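Budgeting for a part-handling cell: what goes on the sheet
Speaker notes, Ayane Furukawa, March 2, 2022

Slide 1. Opening

Say who I am. I do equipment planning at Maruyama. Amna Rizvi did the quotes and will take the questions on leasing. The talk is for people who have to put a number in front of a plant manager before October.

Main point, say it early: the robot is one line on the sheet. The budget I'm showing has 26 lines. Most of the trouble we had came from the other 25.

Slide 2. Start with the part

Bring up the part before any vendor names. Ours is long, wide at one end and narrow at the other, with slots all the way along. It gets picked up by the narrow end, so the weight hangs out to one side. Any payload figure in a brochure assumes the load sits close to the wrist. Ask for the figure at your reach and with your part.

If someone asks about hands versus simple grippers: a hand with fingers costs more to buy and more to keep running. Price both. Ask each vendor to quote the hand as its own line so you can compare.
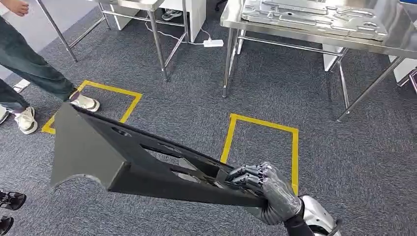

Slide 3. Floor space and layout

Lay the job out with tape before you pay for anything permanent. Tape costs almost nothing, and you can pull it up and move it the same afternoon. We changed our layout 5 times. If we had ordered guarding after the first one, we would have bought it twice.

Leave room for people. Someone has to walk in, set a part down, look at it and walk out. Draw that path on the plan and count it as floor space in the budget, at whatever rate your site charges.

Tables are a separate line. So is the fixture. Boniver quoted us for the fixture and left out delivery, and Sesside included delivery but not the check measurement. Put the two quotes side by side and fill in the blanks before you compare totals.

Slide 4. Cables, spares and wear

Read this one slowly. It is the slide people take pictures of.
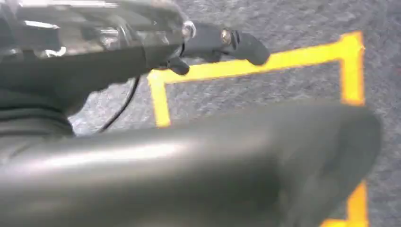
Spares should be ordered with the machine, on the same purchase order. If you wait, it comes out of the maintenance budget and somebody else has to find the money. Go over the wrist end with the vendor and ask for a price on each thing that can be knocked or rubbed. A thin cable that hangs in the open, a clear cover, the small screws on a bracket: each one needs a part number and a lead time. Our longest lead time was 40 days, for a cable. Hidell would not hold stock for us, so we bought two.

The cheapest item on our spares list was a 992 yen cover clip. Leave it on the list. The line stops for the clip the same way it stops for a motor.

Slide 5. Trial time

Pay for a trial with your own parts and your own tables. Send the vendor real parts, including a few from the bad end of the tolerance. Get the start position and the drop position written into the trial terms. Tape squares on the floor are good enough for that, as long as both sides sign the sketch.

Budget for staff hours in the trial. We left them out the first year. Two people standing by for a week is real money, and finance will find it later.

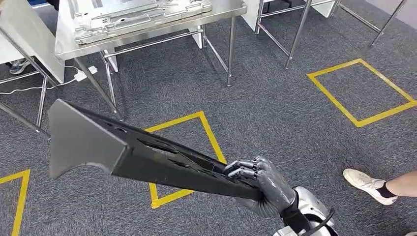
Slide 6. What to ask for, and when

Ask for the trial money first and the equipment money second, as two requests. The second one is easier to write once you have trial results to attach.

Leasing: hand over to Amna here. She has the table with the monthly figures and the return conditions. If we are short on time, skip the table and go to the checklist.

Checklist is on the handout. Remind them that the training line is blank on purpose, and every site has to fill in its own hours.

Questions. Repeat each one into the microphone before answering.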